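Grumbling: notes for the Friday evening talk, Vakik Hall

8 min read
76 shares

Start without the microphone if it's playing up. Do not mention the microphone. (Last time I spoke on patience I mentioned it four times.)

Opening: ask for hands up. Who has complained since breakfast? Who complained about breakfast? Wait for the laugh. If none comes, go straight to Exodus.

Exodus 16. The people have walked out of slavery and through the sea. A few weeks on, they're wishing they had died in Egypt, where at least there were pots of meat. Read verses 2 and 3 aloud, and read them a bit whiny. Don't overdo it.

Point to make slowly: they were hungry. The hunger was real and God doesn't tell them off for it. He sends bread. Keep hold of that, we'll need it later.

Then Numbers 11, where the bread has become the problem. They remember the fish, the cucumbers, the melons, the leeks, the onions and the garlic. Leave a gap after garlic. Slavery isn't on the list. Memory is a very obliging cook.

My own Egypt is the old chapel at Vinine, before we moved. I talk about it as if it had been warm. I have a coat that I bought specially to sit in it.
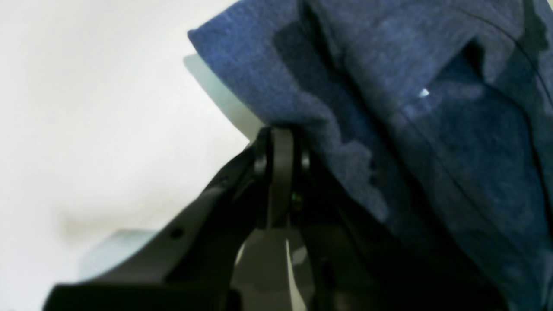

One woman, when I gave an early version of this at Talluvberg, put her hand up at this point and said that she'd been told to stop grumbling all her life, mainly by people who weren't doing the washing up, and was I about to be another one? I said no, and then had to look at my notes to check.

So - be careful here. Some in the room will have been hushed when they had something true to say. "Do everything without grumbling" (Philippians 2:14) has been used to keep a lot of people quiet about a lot of things. It was written from prison by a man who was perfectly able to say when something was wrong. Say so plainly and give it a moment.

Which brings us to the Psalms. Turn to Psalm 13. Let people find it; the pew Bibles at Vakik are stiff and there's always somebody in Proverbs.

"How long, O Lord? Will you forget me for ever?" That is a complaint. It's in the hymn book of God's people and has been sung by choirs in clean collars. Four times he says "how long". If I said "how long" four times in one church meeting I'd be asked whether I needed a rest.

What's the difference, then, between this and the business with the leeks? Mostly it's the address on the envelope. In the wilderness the people talk about God, to each other, in their tents. The psalmist talks to God. He's rude, a bit. But he's facing the right way.

Optional, if the clock says before half past seven: the workers in the vineyard, Matthew 20. They grumble at the landowner over someone else's wages. Note that they got exactly what they had agreed to. Skip this if the tea urn has started.

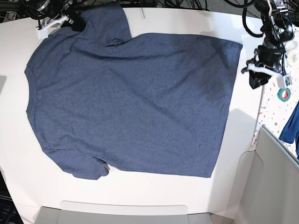 Words: the Vinine Chapel talks team
June

Second half. People will have sat for a while, so let them shuffle.

The tired prophet, 1 Kings 19. He lies down under a tree and tells God he has had enough. As prayers go it's short and not very spiritual. The answer is a sleep and something to eat, then another sleep and something more to eat. The talking-to comes a good deal later. I've sat on pastoral care courses that did less.

Ask: when somebody grumbles at you, do you reach for the lecture or the bread? Don't answer it for them. I always want to answer it for them.

My own story goes in here. For a week I tried writing down each complaint before I said it aloud. I'd expected deep things about the state of the Church. What I had was the car park, the weather, the price of a bun at Mamo and a hymn tune I don't care for. By the Friday I'd filled about 200 lines, and I could find only one that I had ever prayed about. It was the car park.

Psalm 88 if there's need of it. It ends in the dark, with no turn at the close. I'm glad somebody left it alone. If anyone stays behind afterwards looking as though they need it, read it with them and don't add a cheerful bit. 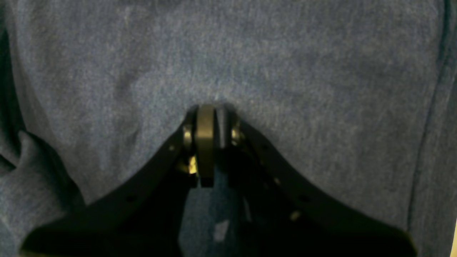 Filed under: Talks and Study Notes

For the small groups. Pick one or two, you won't get through them all.

What do you miss that wasn't as good as you remember?

Is there a complaint you've told everybody except God? Would it sound different as a prayer, or just slower?

Has anyone ever told you off for grumbling when you were right?

Read Psalm 13 again, the last two verses this time. He sings at the end, though his troubles are still there as far as we're told. Do you believe him?

Closing prayer: short. Leave a silence before the Amen, longer than feels comfortable, and don't look at the clock over the door. Then notices, then tea. If the biscuits are the plain ones again, say nothing.

13 comments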